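Skornis opens drop-off point for old phones

The repair shop Skornis, on Yimer Street, has opened a drop-off point for used mobile phones. Residents can bring any phone, working or not, and leave it at the front counter without paying a fee. The service started in July and will stay open through the winter.

In the first month the shop received 345 phones. Of these, 33 were in good enough condition to be cleaned, reset and passed on to families who asked for one. The others go to Horon, a recycling company outside the town, where the batteries are taken out and the metals are separated.

"Most people have two or three old phones in a drawer and do not know what to do with them," said Adanech Ambaye, who manages the shop. "They are afraid for their photos and their messages. So we erase the phone while the owner is standing with us, if it can still be switched on."

Phones that cannot be switched on are kept in a locked cabinet until Horon collects them. The collection takes place 2 times each month.

Ho-yin Huang, a technician at the shop, asks visitors to remove the SIM card and the memory card before they come. Cases and screen protectors should also be taken off, he said, as it is difficult to see a crack or a swollen battery under them.

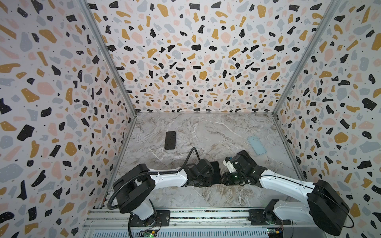 A phone with a swollen battery should not be put in a bag with other things - it is better to call the shop first and ask for advice. Chargers and earphones are accepted too, but tablets and laptops are not.

The local foundation Roline has paid 2239 dollars for the cabinet and for the transport. The drop-off point is open from 10 a.m. to 6 p.m., and the entrance is on the parking lot side.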